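The Long Shelf Life of a Short Gothic

The Drodville Inheritance was printed in May in a run of 3000 copies, a modest figure for a horror novel and a large one for Trokmont, the small press that issued it. The book is short at 134 pages. It is set almost entirely in a boarding house in Drodville, where a couple rent three rooms and find that the lease renews itself.

The structure is conventional. Each chapter covers one month of the lease and opens with a clause from the contract, quoted in full. The clauses lengthen as the book proceeds, and by the final chapter the legal text takes up more space than the story. The prose is plain, with few adjectives and almost no dialogue.

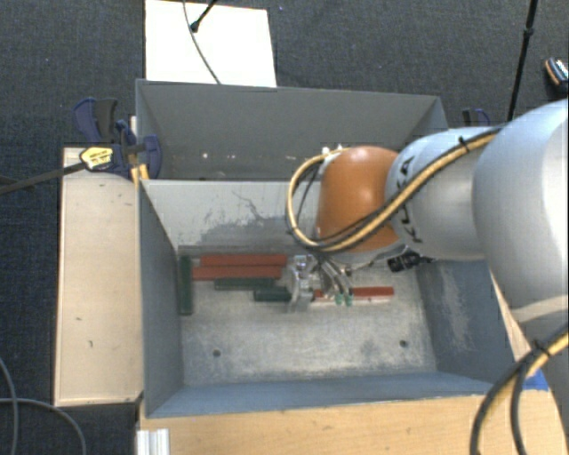

A KUKA arm with an orange wrist housing reaches into a gray bin.

Trokmont had sold 984 copies by the end of summer, mostly through independent stores. Brillon, a rival press, publishes longer work in the same genre and prices it higher. Its current lead title, Wei, runs to around three times the length and explains its haunting in a closing appendix.

The Drodville Inheritance has no appendix. The source of the lease is never given, and the last clause stops at a semicolon - a choice that some readers have reported to the press as a printing error. A second printing will keep the semicolon.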